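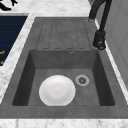
図4-1 水切り部一体型シンク

4 視程計の設置と初期設定

本章では、視程計Jallel本体の取り付け、電源および通信線の接続、観測開始前の設定について説明します。支柱の基礎工事は第3章、校正板を用いた定期校正は第7章を参照してください。

4.1 設置場所の選定

視程計は、周囲の大気を代表する値が得られる場所に設置してください。次の場所は避けてください。

・建物の排気口、冷却塔、煙突の風下
・池、用水路、散水設備に隣接する場所
・車両の巻き上げる砂ぼこりが届く道路脇
・投光部または受光部に強い照明が直接入る場所

投光部と受光部の間およびその延長線上に、樹木の枝、フェンス、他の測器の腕木が入らないようにします。積雪地では、最深積雪時にも測定部が雪面から十分に離れる高さを選んでください。

注記 谷筋や盆地の底では、放射霧が周辺より早く発生し、遅くまで残ることがあります。広域の視程を目的とする観測では、観測責任者と協議のうえ場所を決定してください。

4.2 本体の取り付け

注意 作業中に雷鳴が聞こえたときは、直ちに作業を中止し、支柱から離れてください。

1. 支柱が鉛直であることを、直交する2方向から水準器で確認します。
2. 取付金具を支柱に仮止めします。この段階ではボルトを完全に締めないでください。
3. 本体を2名で持ち上げ、金具の受け部に載せます。腕の部分を持たず、必ず中央の筐体を支えてください。
4. 受光部が北(南半球では南)を向くように本体を回します。
5. 六角ボルトを対角の順に締め付けます。締め付けトルクは15 N·mとします。
6. 輸送用の保護キャップを投光部と受光部から外し、付属の袋に入れて保管します。校正の際に再び使用します。

注意 投光部の窓を近距離でのぞき込まないでください。赤外光は目に見えませんが、通電中は常に照射されています。

4.3 接地と配線

1. 分電盤の主幹を切り、操作禁止の表示を掛けます。
2. 接地線を本体下部の接地端子に接続します。接地線は他の線より先に接続し、取り外すときは最後に外してください。
3. 電源ケーブルを端子台に接続します。極性は端子台の蓋の裏に記載されています。
4. 通信ケーブルのシールドは、収録装置Gidodcombeの側でのみ接地します。両端を接地すると、測定値に雑音が重畳することがあります。
5. ケーブルは筐体の入口の手前で下向きにたるませ、雨水が伝って内部に入らないようにします。
6. 使用しないケーブルグランドに盲栓を取り付けます。

4.4 電源投入と通信の確認

1. 主幹を入れ、筐体側面の表示灯が緑色に点灯することを確認します。
2. 暖機のため15分間そのまま待ちます。暖機中に出力される値は観測値として使用できません。
3. 収録装置の端末で「測器」の画面を開き、「追加」を選択します。
4. 機種の一覧からJallelを選び、測器番号を入力します。測器番号は銘板に記載されています。
5. 「通信試験」を選択します。正常な場合は「応答あり」と表示されます。

「応答なし」と表示された場合は、通信線の送信と受信の接続が入れ替わっていないか、測器番号に誤りがないかを確認してください。それでも復旧しないときは、エラー番号を控えて第9章の一覧を参照してください。主なものは次のとおりです。

エラー161 受光部の窓の汚れが警報値を超えています。4.6に従って清掃してください。
エラー571 窓用ヒーターに電流が流れていません。端子台の接続を確認してください。

4.5 観測設定

1. 「平均時間」を設定します。航空用の観測と気候観測とでは求められる値が異なるため、観測所の実施要領に従ってください。
2. 「報告の単位」をメートルに設定します。
3. 霧ともやの区分に用いる境界値を確認します。工場出荷時は、視程1 km未満を霧として記録する設定です。
4. 「窓用ヒーター」を「自動」にします。
5. 「保存」を選択し、表示された設定内容を印刷して観測所台帳に添付します。

注記 本機は散乱光の強さから視程を算出します。降雪、砂じん、煙霧の際には、目視による視程と差が生じることがあります。目視観測を併用する観測所では両方の値を記録し、一方の値で他方を書き換えないでください。

注記 白虹、光環などの大気光学現象は本機では検出できません。観測者が認めたときは、現象の名称、始まりと終わりの時刻、太陽または月の方位を記事欄に記入してください。

4.6 窓の清掃

1. 収録装置で「保守中」を選択します。選択中の測定値には保守の符号が付きます。
2. 柔らかいはけで、窓の周囲の砂やクモの巣を取り除きます。
3. 糸くずの出ない布に精製水を含ませ、窓の中央から外側に向けて軽く拭きます。
4. 汚れが落ちないときは、イソプロピルアルコールを布に少量含ませて拭きます。研磨剤、アンモニアを含む洗剤は使用しないでください。
5. 窓に傷や曇りがないことを確認し、「保守中」を解除します。

海岸の観測所では、強風の後に塩分の付着を点検してください。寒冷地では10月中に窓用ヒーターの動作を確認し、結果を台帳に記録してください。

4.7 引き渡し前の確認

設置担当者は、次の事項を観測責任者の立会いのもとで確認し、双方が設置記録票に署名してください。

・取付金具およびボルトに緩みがないこと
・保護キャップが両方とも外されていること
・接地抵抗の測定値が記録票に記入されていること
・収録装置の時刻が協定世界時に合っていること
・警報が表示されていないこと

設置記録票は原本を観測所で保管し、写しをNimurstead保守窓口に送付してください。本体を移設した場合は、4.1から改めて実施し、新しい記録票を作成します。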